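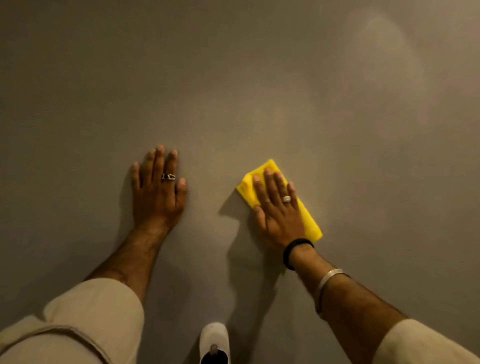 How to write the back-cover copy for a book on law and society

Posted March 29, 2019

Most first-time authors at Prekelstead Press are lawyers, teachers or researchers, and most of them are surprised when we ask for a draft of their own back-cover copy. We do rewrite it. But the author's version gives us the argument in the author's order, and it saves a long string of emails. These steps use one of our spring titles as the working case: Locked Out of Wunmont by Sirkka Laitinen, a study of how court fines keep people from renting a home.

What you need before you start

Your finished introduction, your chapter list and a two-line biography. Don't start from the proposal. Proposals are written to sell the book to an editor and they usually promise a chapter or two that got dropped.

Step 1. Write the argument in one sentence

Name who does what to whom. "This book explores issues around fines and housing" could describe a hundred books. Laitinen's second try was "Landlords in Wunmont use unpaid court fines to turn away tenants, and the city makes it easy for them by selling the list." That sentence went onto the cover with two words changed.

If your sentence needs a semicolon, you probably have two arguments. Use the one the introduction opens with.

Step 2. Choose one fact

Go through the manuscript and mark every number and every case that made you stop when you first found it. Then pick one. Laitinen had pages of them. She chose the 1,347 names on the list the city sold in a single year. The runner-up was a tenant who was refused an apartment over a fine of $21, and that one went into the press release.

Check the fact against your notes again, even if it has already been checked for the manuscript. Cover copy gets pasted into store listings and catalogs, and a mistake there is very hard to pull back.

Step 3. Say who it happens to

Books about courts and prisons fill up with words like "populations" and "outcomes." On a cover, use tenants, parents, defendants, guards. If your book is about a racial or ethnic group, name the group in the same words you use inside. Readers notice when the cover is more timid than the chapters.

If you want to use a real person's story, look at the release they signed. Ours covers the text of the book and, on the older version of the form, nothing else. Ask before you use a name on the cover.

Step 4. Place the book

One sentence on where and when. A reader in another state or another country wants to know whether the book applies to them. Don't claim it does if you only studied one city. "Drawing on six years of court records from Wunmont" is enough.

Step 5. Cut it

The main paragraph should come in at 100 words. Take these out first:

- "groundbreaking," "timely," "urgent" and "must-read"
- any question addressed to the reader
- the title of another author's book
- legal terms you would have to explain
- the phrase "sheds light on"

Praise belongs in the quotes, and the quotes come later, from other people. Send us the names of anyone you'd like us to approach, with a working email address for each.

Step 6. Add the biography

Two lines. Job, place, earlier books if any. For a lawyer, say which side you have worked on - prosecution, defense or civil - as reviewers always ask.

Step 7. Read it to someone outside the field

Read it aloud once, at normal speed, then ask them to tell you what the book says. If they can only tell you the topic, go back to Step 1.

Sending it in

Paste the copy into the body of an email and put your surname and the book's working title in the subject line. Please don't send it as a designed page. Copy for fall titles is due by the end of March. You'll get our edited version back with the first cover proof, and you can make one round of changes at that stage.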